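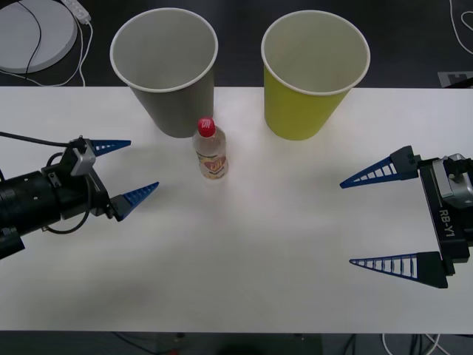 4.2 Start-of-episode rules for bimanual tabletop tasks

A written rule for how an episode begins is the cheapest part of a collection protocol, and in our experience the part most often left to habit. Operators at the Drimonthorpe site worked for the first 200 episodes with a one-line instruction ("arms clear, objects upright"), and we found on review that they had read it in different ways. Some parked both arms outside the table area, others left them over it with the fingers near the objects. The revised rule deals with objects and arms separately. Objects must stand upright, with open vessels facing up, and a visible gap must be left between neighbouring vessels. Figure 3 shows a layout that meets the object part of the rule: the grey and the yellow-green cup stand apart near the back of the table, and the small bottle is in front of the grey one. The arms may reach in over the table from either side, provided that no finger touches an object.

Figure 3. Two-arm workspace with a bottle and two paper cups. The left gripper is slightly open and the right gripper is wide open.

Finger opening was the point on which the operators disagreed most. An early draft asked for both grippers to be fully open at the start, on the grounds that a fixed value is easy to check by script. Szewczyk argued against this. If every episode starts from the same opening, a policy trained on the data has little to go on when it is stopped halfway through a task and restarted. The final text allows any opening, and the two sides need not match, but the value for each side must be written to the episode header before the first command is sent. We kept the fully open start for calibration runs only.

Cables are treated in a separate clause. The rule covers two cases. Cables that travel with an arm must be fixed along it or left with enough slack for the full range of the wrist, and the operator moves each wrist through that range once per session to check. Cables on the floor must stay out of the area where the operator stands. They may be visible to the camera, and we do not ask for the floor to be cleared or covered. An earlier version did, and setting up took longer with no change in the number of rejected episodes.

The remaining clauses concern liquids and labels. Bottles are used with the cap on unless the task sheet says otherwise. Labels may face any direction, but the direction is not to be corrected between episodes - operators who turned every label towards the camera were producing a bias that we noticed only in October, when the data from Skollimard was added.

The revised rules were applied to the next 800 episodes. Two reviewers checked the opening state of each one against a form with six entries, following the layout proposed by Živković, and disagreements were settled by a third. The form is filled in from the fixed camera alone, so anything that cannot be judged from that view, such as cable slack under the wrist, is left to the session log.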